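Viernes 28 de octubre

Simulación, cocina Zallance. Sigo con el fallo de la muñeca.

Anoche dejé corriendo la tanda de 111 episodios de apertura de puertas con el brazo Wolturetti. Terminaron 93. Los otros 18 se cortaron por límite de par, casi todos en el mismo punto: el brazo sale de reposo, la muñeca gira de golpe y el controlador intenta llegar al tirador por el lado largo. En 16 de los cortados el log de Strobel marca la articulación 5 saturada antes de que salte el límite. Los dos restantes son timeouts del planificador y los dejo para otro día.

Primero sospeché del URDF, porque en junio tuvimos algo parecido con los signos de los ejes. Lo comparé con la versión anterior y no hay diferencias. Las masas tampoco han cambiado.

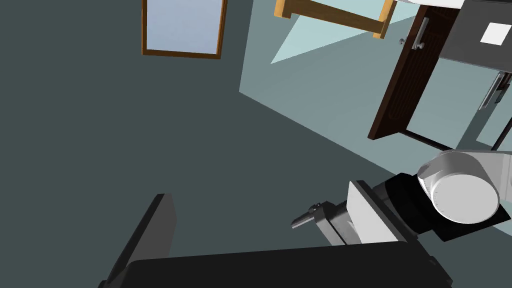
Repetí a mano tres de los episodios malos, con la misma semilla, parando la simulación en cada paso. El objetivo que recibe el controlador está bien en posición, pero la orientación llega con el cuaternión cambiado de signo respecto al paso anterior. Es la misma rotación, solo que el interpolador no lo comprueba y da la vuelta entera. Con la versión vieja de Skolodley no pasaba porque normalizaba el signo al exportar.

Arreglo provisional: comprobar el producto escalar con el cuaternión anterior y, si es negativo, invertir el nuevo. Está en la rama de pruebas, sin fusionar. Las 3 semillas pasan ahora sin tocar el límite de par.

Ojo: el mismo interpolador se usa en el brazo real. No cargar trayectorias nuevas en el taller hasta que esté revisado. He bajado el límite de velocidad de la articulación 5 en la configuración común, por si acaso.

Pendiente:
- relanzar la tanda completa con el parche
- test unitario con cambio de signo a mitad de trayectoria
- mirar si los episodios de junio tienen el mismo salto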